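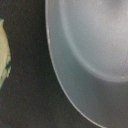
Which gripper would you keep, if you could only keep one?

The soft one, and I'd have told you the opposite on Monday.

Soledad asked me that over the tea urn, and she wrote my answer on her hand because she never trusts me to stick to anything. We'd had the Basteck on the arm all week (hard fingers, lovely quick close, noise like a stapler) and I adored it. Then she bolted on the Zostisis, which looks like something you'd wash a baby with, and I laughed so much I had to sit down.

Well! It did 211 lifts before lunch and only let go of 2. The Basteck had managed 674 by then, over three days, and I'd stopped telling people how many it dropped.

"Montes wants the fast one," Soledad said.

"Montes doesn't sweep up."

She liked that. She put the kettle voice on, the one she does for the managers at Lalletard, and read my own report back to me, the bit where I'd called the hard fingers "a joy to work with". I tried to grab the page and missed, so she said she'd put me down as a third gripper and test me after the break.

I rewrote the report that night at my kitchen table, with the cat on the charger lead. I left the joy in, but I moved it to the other column, and in the morning I went in early to take the Basteck off the arm myself.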